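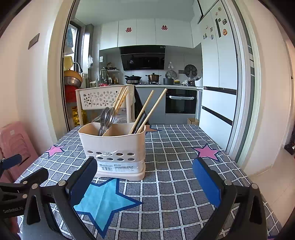 The Skevinum portable power station arrived in a box big enough to live in, which for a minute I thought was the backup plan.

We lose power here in Bristanwood more than we should. There was a two-day outage last October, and I spent it eating warm yogurt by headlamp and reading my utility's text messages, each one moving the restoration time back by another four hours. After that I started shopping for batteries the way some people shop for boats. The Skevinum has a claimed 2000 watt-hours inside, charges from the wall or from a folding solar panel, and costs more than my first car. I bought mine at full price from Jornard, the solar shop out by the feed store, so I have every reason to want to like it.

Setup first. You take it out of the box (two people, or one person and a chiropractor), plug it in, and wait. The manual says to fill it completely before first use. From the wall that took from after dinner until I got up the next morning, and the fan ran the whole time, making a noise like somebody slowly letting the air out of a pool toy. I put it in the laundry room and shut the door. Later I opened the door again, having read the page about ventilation.

The screen is good. It's big, it's readable from across the room, and it shows watts in, watts out and percent left. It also shows an estimate of hours remaining, and that figure is a work of fiction. When the fridge compressor is off, the screen promises you most of a week. When it kicks on, you have until lunch. My neighbor Gudrun Backlund watched it for a while and said it reminded her of her brother's retirement plan.

For a proper test I waited for a hot stretch, shut off the main breaker one evening and ran the refrigerator, the internet router and one lamp. It carried all three through the night and past breakfast, and had 30 percent left when I gave up and turned the house back on. I was pleased with that. I then tried the microwave, mostly out of spite, and it ran that too, although the percentage dropped fast enough to be entertaining. The toaster and the microwave together made it beep and shut down. Fair enough. My kitchen wiring does the same thing.

Now the solar panel. It's sold separately, rated at 100 watts, and folds up like a very expensive road map. I have never seen 100 watts come out of it. On a clear day with the panel propped at the right angle I get into the seventies, and on an ordinary day with some haze and a maple tree it's closer to fifty. Do the math on filling 2000 watt-hours at that speed and you'll find yourself hoping for a short outage and a long summer. Archana Rajput at Jornard told me before I bought it that one panel was "a trickle." She was right, and she also sold me one panel, so I suppose we both got what we wanted. A second one plugs in alongside it with a splitter cable. The splitter cable is also sold separately.

There's an app. It wants your location, your email and your birthday. Once it has those, it shows you the same numbers as the screen, slightly later. The one useful thing in it is a charge limit, which lets you hold the battery at 80 percent if it's going to sit around for months. I set that and haven't opened the app again.

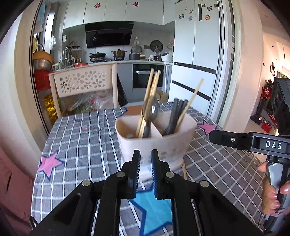 Will it run a refrigerator through an overnight outage?

A typical modern fridge should be fine until morning on a full charge, with some to spare if you keep the door shut. An old one in a hot garage will use a lot more, so test yours on a night when the grid is still there to rescue you.

A few complaints. The handle is molded into the top and has an edge on it that finds the same spot on your palm every time. There are no wheels. The AC outlets are spaced so closely that one chunky plug blocks its neighbor, and the neighbor was the one I needed. The power button has to be held down for two seconds, then the AC button pressed as well, and if you forget the second part you will stand there in the dark accusing the fridge.

I did look at the Saxena before buying. It's lighter and has wheels, and it comes with the solar cable in the box — but the one in the shop was louder than mine, and its screen was the size of a postage stamp. Gaurav Yadav down the road owns one and is happy with it. He also has a gas generator, so he can afford to be relaxed.

Would I buy the Skevinum again? Probably, at a sale price, with two panels and a hand truck. For keeping food cold and phones alive it does the job quietly enough once it's done charging. Anyone hoping to run central air should talk to an electrician and perhaps a bank.

Four stars. I took one off for the handle.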